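Two-arm bench kit: questions about buying, budgeting and planning

Updated Tue 28 January

We get a lot of messages from small workshops, colleges and keen people with a spare room, all asking the same thing in different words: what do I need to buy, and in what order? We love these messages! Answers below are the ones we give by email, tidied up a bit. If yours isn't covered, use the form at the foot of the page and we'll add it.

Do I really need two arms?

It depends on the jobs you have in mind. One arm can pick up a part and put it in a tray all day long. Two arms start to earn their place when something has to be held still while something else happens to it, or when an object has to go from one side of the table to the other and a single arm can't reach both. If your list of tasks is all pick and place, buy one arm and a good table, and leave room for the second. Our own Lonia project ran with one arm until November and we learned a huge amount from it.

What should I spend money on first?

Plan the table before the arms. People find this dull and then ring us when their arms can't reach the middle, or can reach it but bump elbows. Mark out the area each arm can cover, see where the two overlap, and put your shared work in that overlap. You can do this with masking tape and a long ruler. Then choose the arms, then the grippers, then the cameras. The computer comes last, as prices and models change fastest there.

Can I try it all out in simulation before I buy?

Yes, please do! This is our favourite bit of the whole process. A simulated bench lets you swap arms, move them apart, turn them to face each other and change the grippers, all before you've ordered a single bolt. We keep our planning layouts very plain: a grey table, an arm coming in from each side, and simple shapes such as a blue tray with a red bar in it, a yellow cup and a flat white pad. Plain shapes are quick to build and quick to move, and you soon see where one arm starts getting in the way of the other.

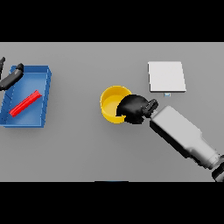

A reader wrote in to say that simulation had made their team too confident. They had bought both arms on the strength of it, and then spent weeks sorting out cables, which their model didn't include. They asked us to tell people to budget for cable runs and mounting plates from the start. Fair point, and we've added both to the checklist further down. A simulator will only show you the things you've put into it, so draw the cables in, even as fat grey tubes.

Which grippers should I choose?

Start with a simple two-finger type if your parts are roughly hand-sized and don't mind being squeezed. Write down your widest part and your thinnest one and check both against the opening width on the data sheet. Check the body of the gripper as well as the fingers. A bulky body next to a small cup can block the camera's view of the rim, and it can knock things on the way down. We now ask every supplier for a 3D file of the gripper before we ask for a price.

Should both grippers be the same?

For a first bench, we'd say yes. You need one set of spares, one set of settings, and you can swap them over if something breaks. Once you know your work well, mixing types is great fun.

How do I split the budget?

We work in shares of the total, so it holds up whatever you can spend. On the Bisgaard bench it came out like this:

Arms and grippers: 60 per cent
Table, mounts, cables, lights and cameras: 29 per cent
Spares: 7 per cent
Everything else: the remaining 4 per cent

The spares line is the one people cut, and we'd ask you to leave it alone. Finger pads wear out, and it's a sad thing to have a lovely bench standing idle over a small bit of rubber.

Is second-hand all right?

Often, yes. Ask for the service record, ask to see each joint move through its full range, and ask whether the software licence comes with it — that last one has caught us out. For grippers, we'd buy new.

How long does it take from order to first pick?

Delivery is the part you can't control, so ask for a written date. For the bench itself, we allow 300 working hours from unpacking to a task that runs without someone hovering over it. A team that has done it before will be a lot faster. A team that skips the simulation stage will be slower, in our experience.

What goes on the pre-order checklist?

Reach of each arm, drawn on the table plan
Where the two reaches overlap
Mounting plates and bolts
Cable runs, with slack for full movement
Power sockets and an emergency stop within arm's length
Camera positions, checked with the grippers in place
Widest and thinnest part
Doorway width (yes, really)
Spares

Do you sell arms?

No. Endex plans benches and helps people fit them out, and we take no commission from arm makers. You're welcome to use this page to plan your own and never speak to us at all, though we'd love to hear how you get on.

Can I have your table layouts?

You can. The Jakarano layout is the one to start with — it's the smallest and has the fewest fiddly bits. Ask for it through the form and tell us which arms you're looking at, so we can send the version that fits.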